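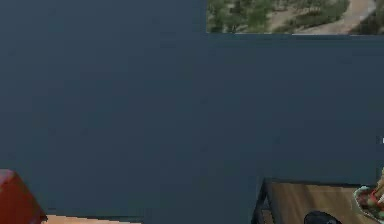
Wednesday, February 7, 2024

The Fillard men's league is past the halfway mark and we are sitting in fourth place, which is about where I thought we would be when the schedule came out in September. Four teams make the playoffs. Fifth place is two points back with a game in hand, so I would not book anything for the end of March either way.

For anyone new to the blog, I play left defense for a team called Arain. It is a beer league, C division, one game a week plus whatever ice we can split with somebody else. The team is named after the carpet store that paid for the first set of jerseys. The store has since moved to Mellomgate and no longer sponsors us, but the jerseys held up and we kept the name.

We lost 5-3 on Sunday to Humico. They are the best skating team in the division and they beat us the same way they did in the fall. They send two forwards in hard on the puck and leave the third one high, and if your defenseman tries to go up the boards, that third guy is standing there waiting for it. Three of their five goals came from exactly that play. I was on the ice for two of them and made the bad pass on one. I had time to turn and go behind the net to my partner, and I could hear him calling for it, and I went up the wall anyway.

Our center, Rizwan Dogar, had two goals and took a tripping penalty with four minutes left when it was 4-3. I thought the call was fine. He disagreed at some length. Humico scored on the power play and that was the game.

I have been thinking about breakouts a lot since then. At our level most teams don't have one. The defenseman gets the puck, looks up, sees a jersey of the right color and throws it in that direction. That works against slow teams, and we have beaten slow teams all year. Against anybody who forechecks, you need the wingers to stop on the hash marks and stay there until the puck is out, and you need the center to come back low, lower than he wants to. Our wingers leave early. They see open ice and go, and then there is nobody to pass to except the guy on the other team.

We had half a sheet of ice last night, shared with a women's team, and we spent 30 minutes on nothing but this. Hiếu Tạ ran it. He coached squirts for a few years and he is the only one of us who can explain a drill without drawing it wrong on the board and starting over. We did it with no forecheckers first, then one, then two. It was boring and people complained, but by the last ten minutes we were getting out clean more often than not. Whether any of that survives until the weekend I don't know. Men's league players tend to remember a drill for one period.

The other problem is the bench. We have 15 names on the roster and have not had all of them at the rink at the same time since opening night. On Sunday we had 7 forwards and three defensemen. With three D you are on for two shifts and off for one, and by the third period my legs were gone. I'm 57 and I was never fast to begin with. I can manage with four of us, and with five I feel pretty good. I sent a message to the team asking people to say yes or no by Friday night so there is time to call a sub. So far I have heard back from six of them. Two of those were a thumbs up, and I don't know if a thumbs up means they are coming or that they read the message.

Goaltending has been fine. I don't have much to add there. Our goalie faced a lot of shots on Sunday and at least two of the five were deflections he had no chance on.

Equipment notes, for the people who write to me about that. I replaced the steel on my skates over the holidays and went from a half-inch hollow to five-eighths. I'm not falling over as much on hard stops, and I get a little more glide for the same effort, though I do feel less bite when I pivot to go backward. It took three skates to get used to. I am going to leave it alone until the end of the season. I also finally threw out my old gloves. The palms had worn through on both thumbs and I had been taping over the holes since last winter. The new ones are stiff and I hate them, but I hated the last pair for the first month too.

A reader asked how much the season costs per player. For us it depends on how many full-time players we sign. The team fee this year was $3409, which covers ice, referees and the scorekeeper. It does not include practice ice, jerseys or the playoffs. Full-time players split that evenly and subs pay by the game. I have seen teams charge the goalie the same as everybody else. We don't charge ours at all, and he has shown up for every game.

Looking at the next few weeks, we have the last-place team this Sunday at 9:45 p.m., then a bye, then two games against the team right behind us in the standings. Those two will probably settle it. I would like to go in with four defensemen, and I would like Rizwan to stay out of the box. The late start this week is going to hurt. By the time I get home and hang everything up to dry it will be midnight, and I have to be at work at seven.

I'll try to post the score on Monday. The league website still has us down for a loss in the game that got called off for the broken compressor, so don't go by what it says there. That one is being replayed, date not set yet.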